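How Does a Robot Know What to Pick Up First?

Think about the last time you cleared the table after lunch. You probably didn't stop to think very hard. The plate went to the sink, the napkin went in the trash, and you were off to play! For a robot, though, every bit of that job has to be worked out by a computer program, one small step after another.

The first step is looking. A camera takes a picture, but to a computer a picture is only a big grid of numbers, one batch of numbers for each tiny dot of color. A program called Riltix goes through all those numbers and hunts for shapes it has learned before. It learned them a bit like you learned your letters, by seeing them again and again. For cups alone it studied 800 pictures — standing cups, tipped-over cups, squashed cups, you name it.

Clear plastic is one of the hardest things for it to spot. You can see right through a plastic bag, and so can the camera!

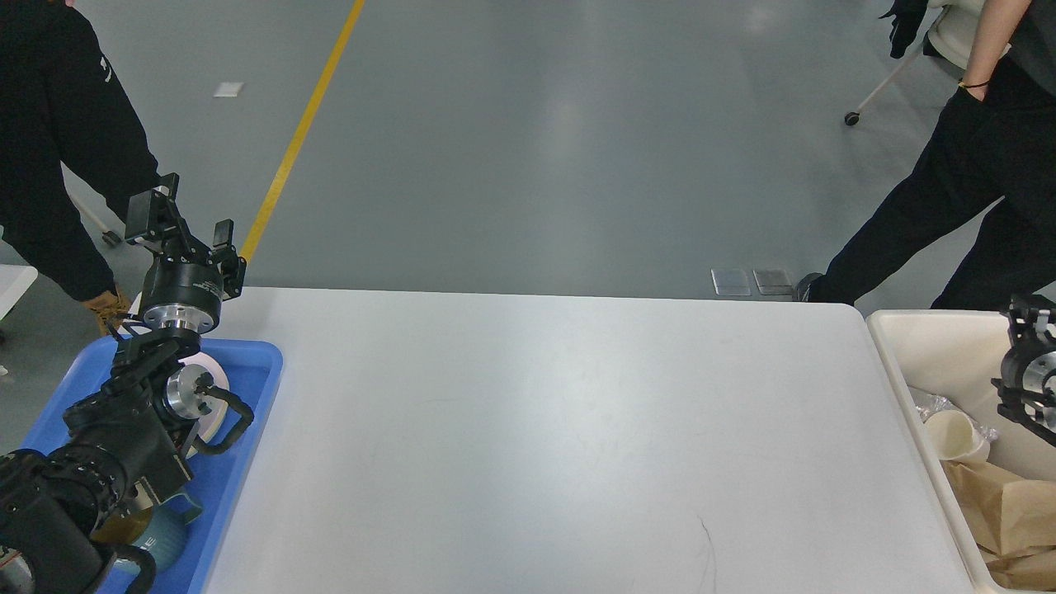

A plate and a mug on the blue tray, and trash in the bin at the other end of the table.
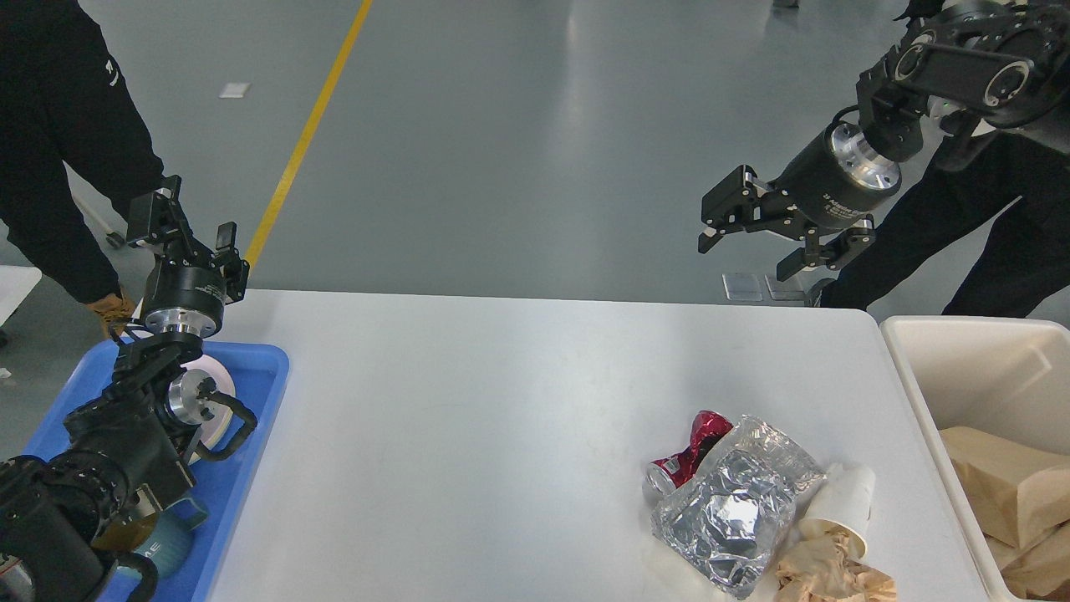
Once the program has made its best guess about what each thing is, a second program, called Mistalmont, makes the plan. It asks itself questions. Is this trash, or is it something we wash and use again? Which arm is closer? Will the 2 arms bump elbows on the way? (Robots don't have elbows quite like yours, but they can certainly bump them.)

Then comes the moving part. The plan gets chopped into very small pieces, and the computer sends out 200 little messages every second, telling each joint how far to turn. After each message the joint answers back, "I'm at this spot now," and if that isn't quite the right spot, the next message fixes it. You do the very same thing when you reach for a light switch in the dark and feel your way along the wall.

Try it yourself! Put a few clean, safe things on a table, ask a grown-up to close their eyes, and be their computer. You may only say words like "left," "down," "open" and "close." Count how many messages it takes to put one paper cup in a box. My family needed 153, and we dropped it twice.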